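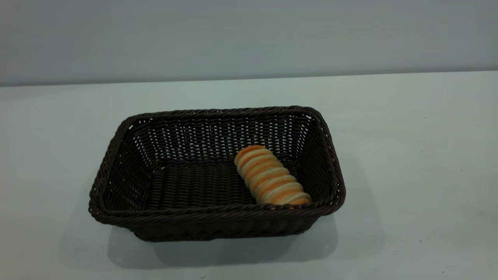 I spent most of July teaching a robot to put bread in a basket, and I've come out of it with an opinion I'd like to defend: if you want to show a robot how to do something, grab its arm and move it. Put the remote controls down for a bit!

I know this isn't the fashionable side. At Tradirbridge, where I work three days a week, nearly everybody drives the arms from a chair, with a pair of handles and a screen. It looks great. Visitors love it. And I was fast with the handles, I'll say that for myself. I did 57 demonstrations on a Tuesday and went home feeling like a fighter pilot.

Then Mathias Berchtold sat down and watched them back with me, and he kept stopping at the same spot, right as the roll got to the rim. I'd hover. Every single time I'd hover, drift left, drift back, and then sort of drop the thing. I couldn't feel the basket, so I was waiting for my eyes to tell me it was okay (and the screen is never quite good enough for that). The arm learned the hover beautifully. It hovered more than I did.

So the next week I stood next to it and did 52 by hand, holding the wrist and walking it through. My shoulder hated me. But you feel the roll bump the weave, and you ease off before you've even thought about it, and that easing off is the bit I want the robot to have. No more dithering at the rim. The motions were shorter and a lot less weird to watch.

Wiebke Reinholz thinks I'm being sentimental, and she has a decent case. Her point is that my body is in the way. When I'm standing there hugging the arm, the camera gets a nice view of my elbow, and the robot will never have my elbow around when it's working alone. She also collected 184 demonstrations in the time it took me to get tired and go find coffee, and she can do it from Nistmont without putting shoes on. Fine. For a big pile of varied examples, with the basket turned every which way, I'd take her setup over mine.

What bugs me is starting there. People sit down at the controls on day one, before they know what the task feels like, and then they record hundreds of tries of themselves guessing. I'd make every new person do seven by hand first. Get the roll in the basket with your own hand on the metal, catch the rim a few times, get annoyed, and then go sit in the chair. Wiebke says seven is a number I made up, and yes, it is, but I'm keeping it.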